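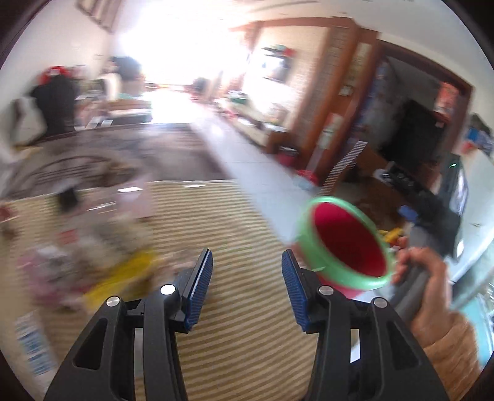

A cup with a green rim and a red inside

Reading time: 2 minutes
Filed under: Money and Countries, Ages 8–11

What is a customs union?

When goods cross a border, a government may charge a tax on them. This tax is called a tariff. It usually makes the goods cost more in the shops.

Some countries agree to drop tariffs between themselves. They also agree to charge the same tariff on goods from outside – no matter which member the goods enter first. That is a customs union. The European Union has one. 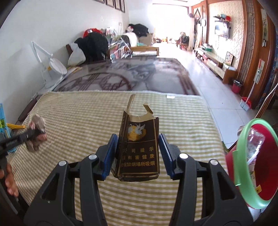
Naa Nyarko asked whether members still keep their own money. They can. Sharing tariffs and sharing a currency are separate choices, and Denmark uses the krone.

Members do give something up. One country can't set its own tariffs – the group decides together.

Contact us | © Toltolier | Back to top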